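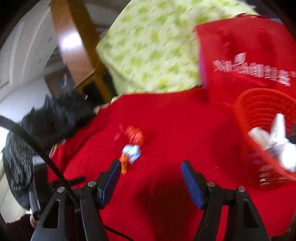
Wortmeldung im Meeting: eine Anleitung für Leute, die erst auf dem Heimweg wissen, was sie sagen wollten

Sie sitzen in der Runde, haben etwas zum Thema, holen Luft, und dann redet wieder der Kollege, der zu allem etwas hat. Zwanzig Minuten später wird Ihr Gedanke von jemand anderem vorgetragen und findet großen Anklang. Sie nicken anerkennend. Abends unter der Dusche halten Sie dann die Rede Ihres Lebens vor einer Flasche Shampoo.

Ich habe diese Disziplin jahrelang auf hohem Niveau betrieben, zuletzt bei Punorska, wo die Montagsrunde auch dienstags so hieß. Was folgt, ist das Verfahren, mit dem ich wieder herausgekommen bin. Es ist nicht elegant.

Was Sie brauchen
Die Tagesordnung (falls es eine gibt; falls nicht, fragen Sie danach, das zählt schon als Wortmeldung)
Einen Stift
Einen Satz

Schritt 1: Suchen Sie sich einen Punkt aus
Einen, wohlgemerkt. Wer sich vornimmt, »heute mal präsenter zu sein«, sitzt am Ende mit sehr geradem Rücken da und schweigt. Nehmen Sie den Tagesordnungspunkt, von dem Sie am meisten verstehen, und malen Sie ein Kreuz daneben. Die übrigen dürfen ohne Sie stattfinden.

Schritt 2: Schreiben Sie den ersten Satz auf
Wörtlich, mit Punkt am Ende. Der zweite Satz findet sich meistens von selbst, der erste so gut wie nie. Ein brauchbarer klingt so: »Ich würde die Umstellung bei Veloso auf Januar schieben, die Schulung ist vorher nicht fertig.« Ein unbrauchbarer so: »Ich weiß nicht, ob das jetzt hierher passt, und vielleicht hat das auch schon jemand gesagt, aber ich dachte nur so ganz grob.« Bis Sie mit dem durch sind, ist Mittagspause.

Streichen Sie »nur«, »eigentlich«, »vielleicht« und »ganz kurz«. Wer »ganz kurz« ankündigt, hat ohnehin noch nie kurz geredet.

Schritt 3: Melden Sie sich vorher an
Schreiben Sie der Person, die die Sitzung leitet, am Vortag eine Zeile: »Zu Punkt 4 habe ich etwas, ruf mich bitte auf.« Das fühlt sich an wie in der Grundschule und funktioniert ebenso gut. Vor allem können Sie danach nicht mehr zurück.

Schritt 4: Reden Sie früh
Je länger Sie warten, desto besser muss der Beitrag werden, jedenfalls in Ihrem Kopf. Nach 40 Minuten Schweigen erwarten Sie von sich selbst mindestens eine Strategie für den Gesamtkonzern. Stellen Sie deshalb in den ersten Minuten irgendeine sachliche Frage, etwa bis wann die Zahlen von Jirneck vorliegen. Danach ist Ihre Stimme im Raum, und es ist niemand in Ohnmacht gefallen.

Schritt 5: Hören Sie auf, wenn Sie fertig sind
Der schwierigste Teil. Nach dem letzten Satz entsteht eine Pause, und in dieser Pause möchte man alles wieder zurücknehmen. Trinken Sie einen Schluck Wasser. Mit vollem Mund relativiert es sich schlecht.

Wenn Sie unterbrochen werden
Mein früherer Teamleiter Musyoka Kariuki sagte in solchen Fällen »Ich bin gleich so weit« und redete im selben Tempo weiter, ohne lauter zu werden. Ich habe das lange für eine Begabung gehalten. Er hatte es geübt, im Auto, auf dem Weg zu Tisport, einem Kunden, bei dem grundsätzlich alle gleichzeitig sprachen.

Wenn jemand Ihre Idee als die eigene verkauft
»Schön, dass du das aufgreifst, ich hatte dazu noch überlegt …« Freundlich sagen. Der Ton macht hier fast die ganze Arbeit, und ein säuerliches »schön« erkennt man auch über eine schlechte Videoverbindung.

Wenn es schiefgeht
Dann haben Sie einen mittelmäßigen Beitrag geleistet und sind in bester Gesellschaft. Notieren Sie hinterher, welcher Satz gesessen hat und an welcher Stelle Sie ins Schwimmen kamen. Zwei Zeilen reichen, eine Seite ist schon wieder Grübeln. Beim nächsten Termin fangen Sie bei Schritt 1 an, gern mit demselben Stift.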